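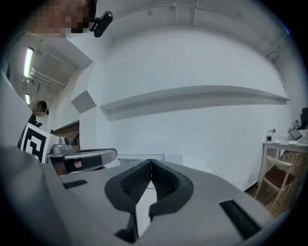
Step 2: Fit the fingers and set the marker

Push both fingers into the gripper body until they sit level — mine took a fair bit of wiggling! The marker wants to stand upright where the camera can get a clear view of it, so try it by hand before you glue anything.

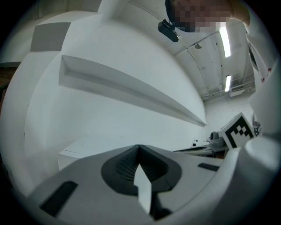 Do the screws up finger tight first, then go round again with the driver. I used the Felside kit ones (the Privby set is a touch too long and fouls the housing).

Step 3: Record a test run

Plug in, open the Bedura logger and open and close the grip slowly. I stopped at 3,313 samples, but 3,000 is plenty.
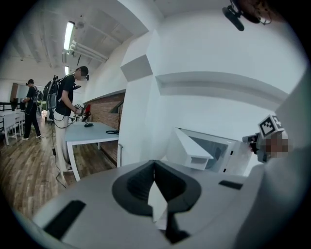
If the trace jumps about, reseat the cable and go again.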